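4. Equipment planning and cost model

4.1 Scope of the budget

The purchasing exercise covered a two-arm station for handling packaged dry groceries, to be installed first at the Grurnia site and then, subject to funding, at Brakano. The planning question was narrow. Given a fixed capital allocation, how should the money be divided between arms, grippers, wrist cameras, spare parts and test goods so that the station remains usable for a full year? Labour and floor rental were charged to a separate budget and are left out of the analysis.

Earlier plans at both sites had treated the arm as the main cost and everything else as an allowance. Under that method the allowance was spent by the end of the second quarter, mostly on fingers, cables and camera mounts. We therefore built the present budget from the wear items upwards and fixed the arm specification last.

4.2 Cost categories

Costs were sorted by how often the item has to be bought again. Class A items are bought once and are expected to outlast the project: arms, controllers, the base rail and the power supplies. Class B items are replaced on failure, and include motors, driver boards, wrist cameras and gripper bodies. Class C items are used up in normal work. These are finger pads, ribbon cables, printed mounts, fasteners and the packaged goods themselves.

Class C was the hardest to estimate. Unit prices are low and purchases are often made without an order number, so the ledger records them poorly. We recovered 103 separate purchases from receipts and delivery notes, of which 3 could not be matched to any station and were dropped. The rest were assigned to one of four headings (fingers, cables, mounts, goods) by the person who had signed for them.

4.3 Price collection

Quotations were requested from two suppliers, Tata and Wyss, against the same parts list. All prices were converted to pounds and exclude tax. The quotations used in this section are those valid on Thursday, May 8, 2025; prices obtained in January were kept only for comparison. Delivery was included where the supplier would state it as a fixed sum and was otherwise entered as a separate line.

The two suppliers differed little on Class A. The difference lay in the spares. Wyss sells the gripper body and fingers as a single assembly at £430, while Tata lists the parts separately and sets a minimum order on fingers. For a station that breaks fingers more often than bodies, the second arrangement is cheaper after the fourth replacement. For a station with few breakages it ties up money in stock that may not fit a later gripper.

4.4 Replacement intervals

Replacement intervals were expressed in pick attempts and not in calendar time, as use of the stations was uneven between months. The inspection interval for fingers and ribbon cables was set at 2,000 attempts. At each inspection the operator records whether the part was kept, repaired or replaced, and the cost is charged to the station at that point. Parts replaced between inspections are entered as failures and reported separately.

Printed mounts were treated differently. The material cost is too small to matter, but printing and refitting a mount takes the station out of use, and the camera must then be calibrated again. We charged each mount at the cost of the lost session. This moved mounts from the cheapest heading in Class C to the second most expensive.

4.5 Test goods

Packaged goods were at first budgeted as a single purchase. This proved wrong for two reasons. Boxed pasta and similar items lose their shape with handling, and a creased carton presents different edges to the gripper from a new one. The set must also contain both rigid and flexible packs if the results are to be of any use to a warehouse. Figure 4 shows part of the work area with boxed goods on the floor.

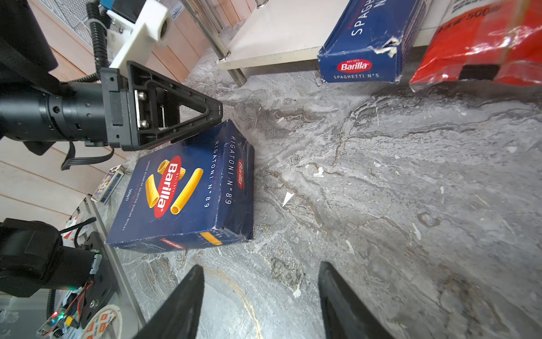
Figure 4. Floor-level work area, wrist camera view.

We therefore divided the goods line in two. One part buys a fresh set at the start of each quarter. The other holds a small reserve for single items that can no longer be used at all. Worn items are kept in service until they reach that state, on the grounds that a warehouse station will meet damaged cartons as well as sound ones, and the condition of each item is noted at the start of a session so that results can be grouped by wear.

4.6 Effect on the purchasing plan

With Class B and Class C costed in this way, the allocation no longer covered the longer-reach arm at both sites. Two options remained: the longer arm at Grurnia with the Brakano purchase put back by a year, or the shorter arm at both sites with a full stock of spares. The second was adopted. Shared spares can be moved between sites, and operators need to learn only one maintenance routine. The loss of reach was accepted on condition that goods be placed within a marked area, whose size is derived in Section 5.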